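Drarnholm Veso Surface Cover, Blue-Gray
Item no. 3253
Sold by Tradex

The Veso is a fabric cover for wide, flat surfaces: benches, low platforms, window seats, display tables and daybeds. The face has a short, slightly fuzzy nap. The cover is supplied as a single sheet and is trimmed and fixed by the user.

Specifications
Color: blue-gray
Face: short nap, one direction
Sheet length: 3000 mm
Sheet width: 2000 mm
Edges: cut, not hemmed
Backing: none
Supplied: rolled on a core
Matching underlay: Dabbas felt, 9 mm, sold separately

Color and light
The color depends strongly on the angle of the light. In shade the fabric reads as a deep blue-gray. In hard sunlight it can look almost white, and a surface near a window will often show both at the same time in sharply divided bands. The effect comes from the nap and does not indicate fading. Compare samples in the shade or under the lighting of the room where the cover will be used. Samples from different rolls should be laid side by side with the nap running the same way.

Nap direction
An arrow is printed on the core label. On horizontal surfaces, run the nap toward the front edge. Where two sheets meet, keep both arrows parallel. Reversed sheets will look like two different colors under side light.

Fitting
Unroll the sheet face up and leave it flat overnight before cutting. Mark on the reverse with tailor's chalk. Allow enough fabric to wrap the front edge and fasten underneath. Staples, tacks or hook tape may be used. Pull the length first, then the width, and check the nap for drag lines before fastening the corners.

The Dabbas underlay should stop just short of the front edge so that the fold stays flat.

Use with stands and small items
The nap gives some grip, but it compresses under narrow feet. Light phone and tablet stands can be placed directly on the fabric. Check that all feet are down before loading the stand, particularly if the Dabbas underlay is fitted. Small feet may leave marks in the nap; brush with a dry, soft brush to raise it.

Remove crumbs before brushing. Open food packets are best kept off the cover, as oil from snacks darkens the nap and may need more than one cleaning.

Care
Vacuum with an upholstery nozzle, in the direction of the nap. Blot spills with a white cloth. Spot clean with cool water and mild soap, working from the outside of the mark inward. Do not bleach, tumble dry or iron. Allow to dry flat, away from heaters.

Ordering
Cut lengths are not returnable. Full sheets may be returned in the original roll with the core label attached. State the item number when ordering the underlay so both parts ship together.

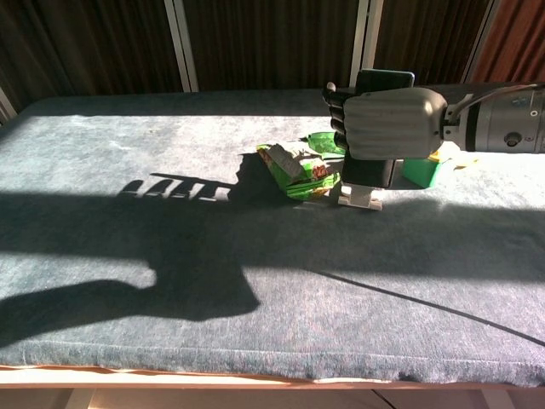 Maren Oxtoby
Product Data Editor, Tradex

Page revised 8/18/23. Fitting instructions now include the underlay clearance at the front edge. For samples, contact the Tradex fabric desk and specify Veso blue-gray.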